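Caltusach bench 2, two-arm cell. Gripper comparison, pre-run checklist w/ comments
Fingers A (pointed, stock) vs fingers B (Endex pads)
August round. Controller: Kwak on both arms
Mark OK / NOT OK / N/A. Put comments under the line, not in the margin, I can't read the margin.

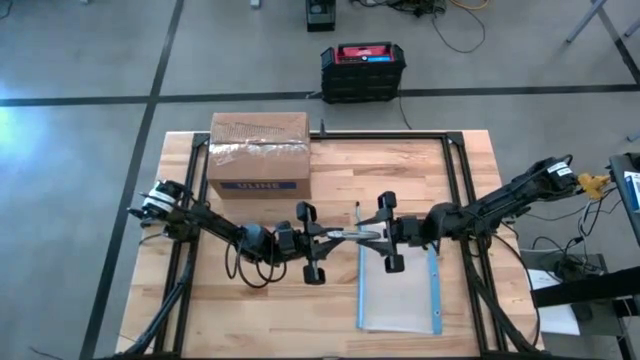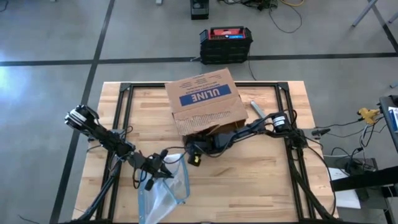
Both with fingers A on.

Oda Skjelbred

1. TABLE AND FRAME

1.1 Corner brackets, far rail. Tight both sides. OK
Comment: checked with the short key. Left one took a bit of a turn. Mark the bolt heads with paint pen so we can see if they creep.

1.2 Table doesn't rock. OK
Comment: leaned on it. Fine. Sverre leaned on it too, fine.

1.3 Side rails, doubled, no play. OK

1.4 Wood surface free of chips and tape bits. OK after wipe.
Comment: box sheds. Torn paper and glue off the flap ends up under the fingers. Wipe between every set, not once at the end of the day.

2. ARMS

2.1 Base bolts, left. OK
2.2 Base bolts, right. OK

2.3 Joint play by hand, power off. Left OK, right NOT OK then OK
Comment: right elbow had a click. Eskil re-seated the cover and it went away. Keep an ear on it. If the click comes back stop and write the joint number down, don't just carry on.

2.4 Home position repeats. OK
Comment: homed both, no drift I could see against the tape gauge.

2.5 Speed limit set for shared space work. OK
Comment: 18 percent. Leave it there for both finger sets or the comparison is worthless. Birger wanted faster for the box task. No.

2.6 Arms can't reach each other's base at any pose in the program. OK in sim, NOT CHECKED on bench

3. CABLES

3.1 Slack under forearms. NOT OK
Comment: loops hang under the wrist and forearm on the left one. Too much. Needs a clip halfway. Snag risk goes up when the arm is low over the table, like any of the bag picks. Elsa has clips.

3.2 Main bundles follow the side rails and stay out of the work area. OK

3.3 Thin cable, right side, swings out past the table edge. NOT OK
Comment: hip height, somebody's going to walk into it. Tie it in to the rail with the thick one.

3.4 Floor behind table. NOT OK
Comment: knot of black cords plus the yellow one. Not in the arms' way but it's in ours. Coil and hang. Same comment as last round, and same person writing it.

3.5 Strain relief at both bases. OK

4. GRIPPERS

4.1 Fingers A mounted, screws tight. OK both
4.2 Tips meet with no gap when closed. Left OK, right slight offset
Comment: offset is small but it matters on thin things. Shimmed. Recheck at swap.

4.3 Open/close 100 cycles empty, no fault. OK both
Comment: right gets a little noisy near the end. No fault code.

4.4 Force limit same on both grippers. OK
Comment: was not the same when I started!! Left was still on Birger's numbers. Whoever changes this please write it on the sheet. Reset both, saved to the Kwak profile, profile locked.

4.5 Fingers B on hand, inspected. OK
Comment: pads clean, one has a nick on the corner, use it as the spare.

5. TEST ITEMS

5.1 Cardboard box. OK for now
Comment: ULINE one. Use the same box for A and B. If it goes soft at the flap swap it and start the set over for both.

5.2 Clear bag with blue edging. OK
Comment: hardest of the lot for the camera, it's mostly shine. Flatten by hand before each set, otherwise every try is a diferent task.

5.3 Slim silver piece for the handover, arm to arm. OK
Comment: pointed fingers give a small contact patch on this. I expect B to do better here and worse on the bag edge. Writing it down now so I can't say later I knew.

6. CAMERA

6.1 Mount tight. OK
6.2 View covers whole work area incl. near edge. NOT OK
Comment: when the bag is pulled down toward the near edge we lose part of it. Either tilt or keep the bag up the table. I'd tilt.

6.3 Glare. NOT OK, minor
Comment: bright bluish patch on the floor, left side. Doesn't touch the table but try the blind anyway.

6.4 Timestamps match controller log. OK
Comment: 300 ms out first time, fixed after restart. Check again after lunch.

7. STOPS AND PEOPLE

7.1 E-stop, both buttons, both arms drop to hold. OK
7.2 Reach zone clear, loose stuff off the right side shelf. NOT OK
Comment: white sheets and connectors still on there next to the table. Papers slide. Move before power on.

7.3 Second person in room during runs. OK, Eskil till 2, then Elsa

7.4 Stutham guest badge people know where to stand. N/A today

TO CLOSE BEFORE FIRST RUN
3.1 clip, Elsa
3.3 tie in cable, Sverre
6.2 tilt camera and redo calibration, me
7.2 shelf, whoever reads this first
2.6 slow walk through on bench, Eskil and me

CAN WAIT
3.4, 6.3, bolt paint

Redo all of section 4 when we swap to B. All of it, also the empty cycles. Result sheets go in the Endex folder, not the Kwak one, there's aleady a mess in there from the spring arms.

Signed off for power on only. Not for runs until the list above is done. O.S.

Added later: 3.1 and 7.2 done. Sverre is out of ties, 3.3 still open.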